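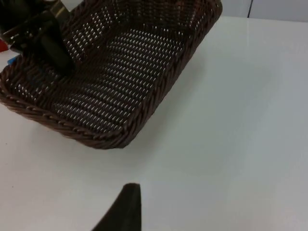 A dark brown woven basket on a white table.

Bread news, everybody! The Garwood Bake Swap is coming back in September, and this year there's a whole sourdough table, so those of you who keep emailing me about your starters can finally go and show them off in person. I got the word from Melati Sumampouw, who runs the swap, and I may have squealed a little on the phone.

If you missed the last one, the idea is simple. You bring something you baked, you put it on a table, and you go home with things other people baked. No money changes hands for the food itself. There are 60 spots for bakers, and sign-up is a flat $4 that goes toward renting the hall on Willer Street. Last time I brought a lemon loaf that sank in the middle (I opened the oven door too early, I know, I know) and it still got picked before the brownies did. I came home with cardamom buns, half a rye and a jar of somebody's plum jam, and my husband ate the buns standing up at the counter before I got my shoes off. 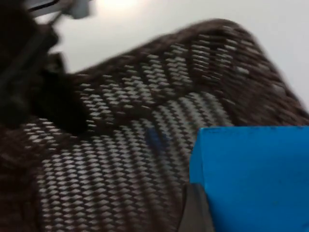 The sourdough table is the part I'm most excited about. Every baker who signs up for it needs to bring one loaf weighing at least 900 grams before slicing, plus a small jar of starter to give away. Melati told me she wanted big loaves on that table because everybody should get a proper slice with some crust on it - last year the bread was cut so thin you could read through it. Her words, and she's right. There's no judging and no ribbon. I asked twice.

I've been keeping my own starter for not quite a year, and it has been through a lot. I fed it the wrong flour for a month, I forgot it behind the pickles, and once I baked a loaf so dense that we used it as a doorstop for an afternoon. Lately though it's been doubling like it should, and I'm down to two things I still can't get right: scoring the top, and knowing when to stop the first rise.
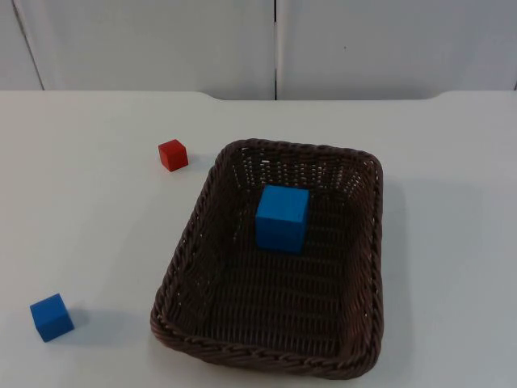
Labels are the other change this year. Anything with nuts, eggs or dairy has to say so on a card, and Melati would like the cards written before you get there so the line at the door keeps moving. She's also asking people to leave the glass cake stands at home and carry things in something sturdy. A dark wicker basket like the one on the white table does fine, with a clean towel under the bread. I've seen paper bags give out in the parking lot and it's a sad thing to watch.

A few people have asked if store-bought dough counts. It does! You still have to bake it, and you should put it on the card, but nobody's going to send you home over a sheet of puff pastry. Cakes with cream fillings are out, though, as the hall only has the one little fridge.
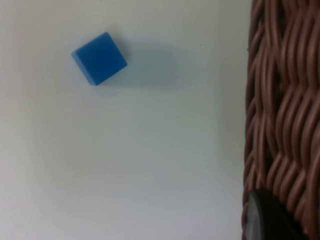

How to sign up

The list opens June 16 at the front counter of Sinari, the tea and spice shop next to the post office. Bring your $4 and say which table you want, sourdough or everything else. Raju Hardware is keeping a stack of blank label cards by the register too, if you're closer to that end of town.

I'm putting my name down for sourdough. If my loaf sinks this time, please take a slice of it anyway.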